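Ticket 1720
Product: Tostby oiled cutting board, large
Subject: Surface goes rough and pale after washing
Status: Waiting on customer
Opened by: Filipa Macedo

I bought a Tostby board through Valmont in March. After every wash the surface dries rough, and pale patches come up where I do most of my cutting. I wash by hand with dish soap and warm water. It has never been in the dishwasher. I have oiled it 2 times with the Mustex oil that was in the box and the roughness came back both times.

Steps already tried:
Sanded lightly with 188 grit, which was the sheet supplied in the care kit. Smooth for one wash, then rough again.
Wiped with white vinegar, left overnight, oiled in the morning.
Left the oil on for 20 minutes before wiping off, per the leaflet.
Dried flat on a towel. Later dried standing on its long edge. No difference that I can tell.

No cracks that I have found, and the glue lines feel flat when I run a fingernail over them. It does not rock on the counter. Order number is in the web form.

Board on the counter:

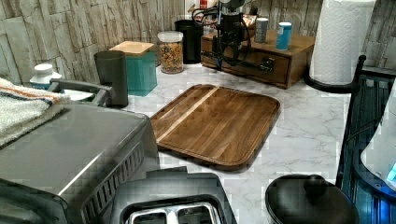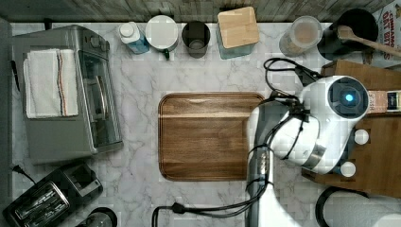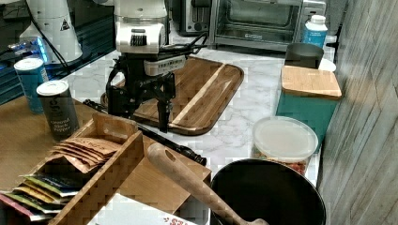 Carvalho: Thanks for the details. Rough and pale after washing usually means raised grain and not enough oil in the wood. Twenty minutes is short for a dry board and we are correcting the leaflet. Please try the following in this order.

1. Wet the whole top with a damp cloth and let it dry fully, at least overnight.
2. Sand with the grain using the same sheet. Wipe off the dust.
3. Repeat steps 1 and 2 once.
4. Apply the oil heavily on both faces and the edges, including the groove. Leave it overnight and wipe off what is left.
5. Oil again the next evening.

Skip the vinegar for now. Do not wash the board between the two coats.

Filipa Macedo: Did steps 1 to 3. First coat is on. The end grain took almost all of it, so I may need a second bottle. Can I use plain mineral oil for the second coat?

Carvalho: Yes, food-grade mineral oil is fine over ours. Ticket stays open until you have washed it a few times.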